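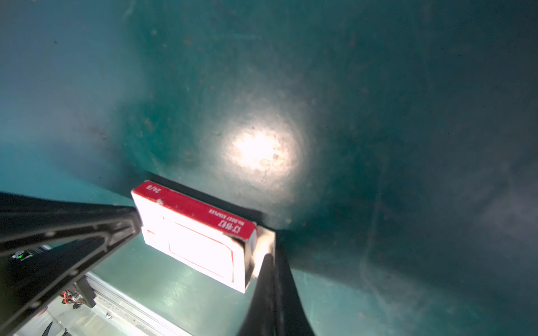
Figure 2. A box of 24/6 staples held between two gripper fingers.

4.2 Who comes to the Cullholm hall, and why

I'll own up to a bias here – I've been going to amateur theatre since I was a kid, and I'd have turned up to the Drondlow Players' June season whether or not I had a paper to write! We left 20 questionnaires on the seats each night and chatted with people over a cuppa at interval. Most had come to see a neighbour or a grandchild on stage, and the play itself (a creaky old drawing-room comedy) was hardly mentioned. 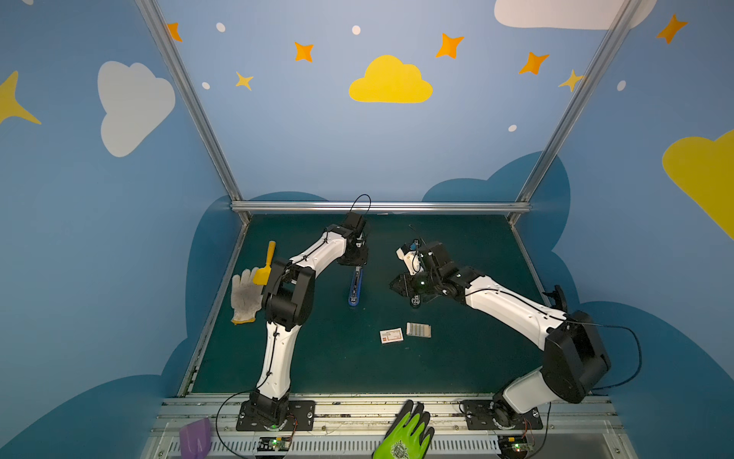

Fergal Gallagher, my co-author, reckons this loyalty wears off after 2 or 3 seasons. I'm less sure. Koutsoukos found regulars in Heydari who'd kept their programmes for 10 years, and I met a few of the same sort, who could tell me which colour the curtains used to be. What we can't say is how any of it carries over to a town with a paid company, and I'd be wary of anyone who tries from our numbers. Section 5 takes up the councillors' free tickets, a sore point locally.

Reading time: 2 min
Contact | © Trusby Papers in Community Theatre | Back to top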